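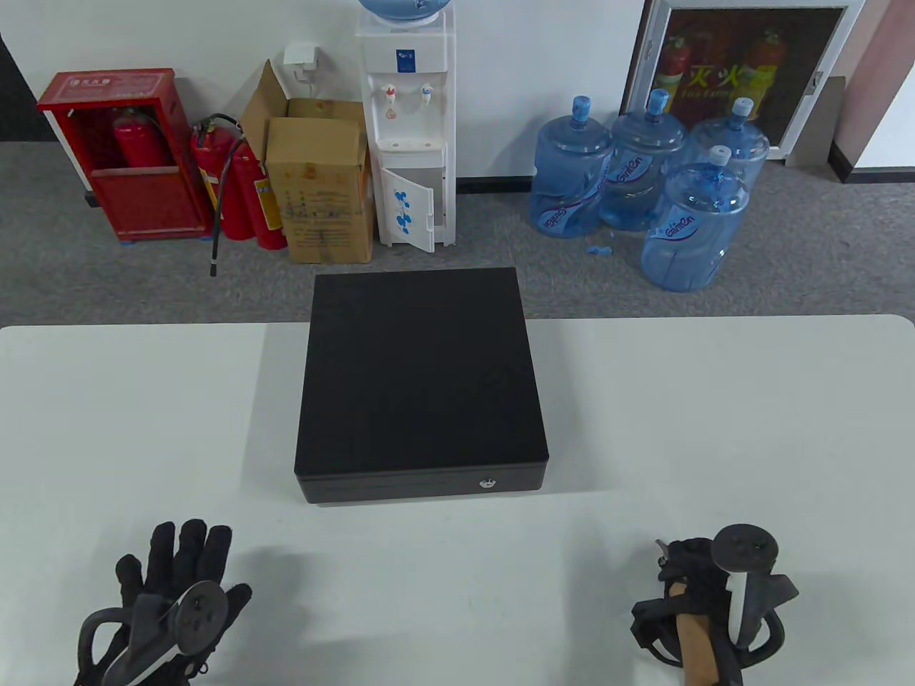 Intarasuk, bookkeeper and keeper of the Clorkilberg market stall guide

Search this guide Go

Section 7: Setting up your float and day sheet

I rewrote this part in October when we moved over to the Vitgate day sheet, so toss your old printout. It's quick once you've done it a couple of times!

1. Open a new day sheet and type your stall number at the top. Mine is 1136, so you'll see that in my samples.

2. Count your float before you set out any stock. Coins first, then bills, and write each total on its own line (the sheet adds them up for you).

Note: if the total turns red, you've probably put cents in the dollar column. I do this all the time.

3. Pick your tax setting. Rilholm sellers want setting 2, everybody else leaves it alone.

Caution: don't change the setting halfway through the day. The sheet won't redo your earlier sales, and you'll be fixing them by hand at the kitchen table.

4. Lock up your float and put the key on the ring you carry, with your spares left at home.

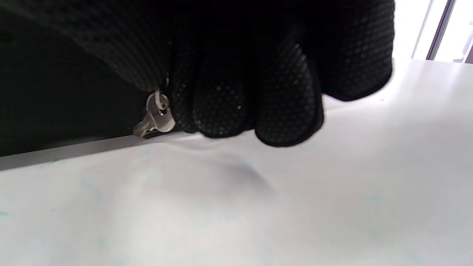 5. Log each sale as you go. If you get a rush, jot amounts on paper and catch up later.

6. At closing, count again, take away the float, and compare with the sheet. Off by a little? Put it in the "over/short" box and go home.

Comments (2)

stallmom: Can I skip step 2 if my float is the same every week?

beeswaxbarn: I wouldn't, I was short a whole roll of quarters once and only caught it at closing.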